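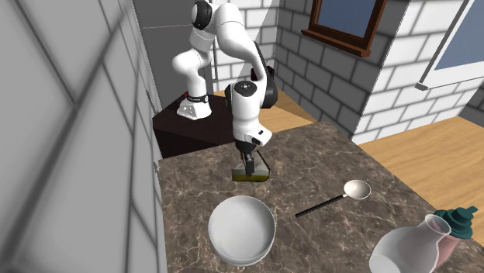
Image credit: Westus Kitchen Renders, reproduced with permission.

4.2 Surface Clutter and the Decision to Cook

Household food research has long assumed that people skip cooking because they lack time, money or skill. Our respondents, who filled in the Driment meal diary through the month of June, offered a fourth explanation: there was stuff on the table. Of the 400 diary entries that recorded an abandoned meal plan, 47 blamed the state of a kitchen surface. One entry reads, in full, "mail."

We had expected clutter to matter most at the counter, where the chopping happens. It mattered more at the table. Respondents would work around a crowded counter with some ingenuity (a cutting board balanced over the sink came up more than once), but a table covered in paperwork sent them to the takeout menu. Wultent households, which have the larger kitchens in our sample, did no better than Naidoo households. Extra space was filled, usually with more mail.

The diary also asked what people counted as clutter, and the answers were generous to their owners. A laptop was "work." A partner's laptop was clutter. Bags were the hardest item to code - a single bag on a bare table (Figure 3) was called "clear" by some respondents and "a mess" by others, at times under the same roof. The two coders disagreed along similar lines and had to be given separate desks.
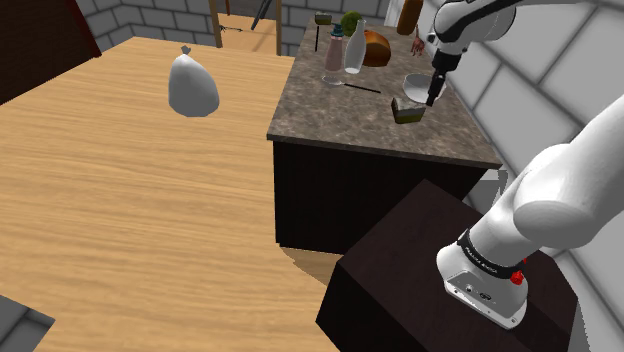 Figure 3. A wooden table holding one white knotted bag.

We therefore dropped the yes-or-no clutter item and kept the open comments, which are harder to analyze and much better reading. Section 4.3 takes up the related problem of chairs with coats on them.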